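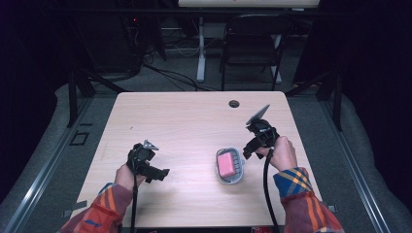
My sister runs a twelve-room guesthouse in Trunderska and pays a cleaner for every one of them. Last month she asked me whether she should wait for a robot before hiring another. I told her to hire.

I spent 17 years fixing packing machines at Plerwood, so I am not against automation. A packing machine does one thing to one shape of box, and it does it all night. A bathroom is a different job. Take the soap dish and the sponge. A person lifts the sponge, rinses the dish, wipes under it and puts both back without thinking. A machine has to find the edge of something soft, close on it hard enough to hold and lightly enough not to drag the dish along, then do it again in the next room, where the sponge is a different size.

Progress is real. The way to teach this now is to have people do the chore themselves with grippers in their hands, over and over, and let the software learn from the recordings. I think that is the right approach. Writing rules for every sponge was never going to work.

But learning a chore on a clear table is the easy part. Hafiz Mangundap, who sold Plerwood its last line, used to say a demo tells you what a machine can do and the service log tells you what it does. I would like to see the service log for a home robot. How many rooms in a shift? How often does someone have to come and free it? If it takes over 60 minutes to do a bathroom my sister's cleaner finishes in 12, the price hardly matters.

On the shop floor the answer is closer to yes. Parts come in known sizes and the lights stay on. Skeson could put a two-armed machine on its sorting bench and get useful work out of it, with a person nearby for the odd jam. Homes will take longer — hotels somewhere in between.

My sister's new cleaner starts in August.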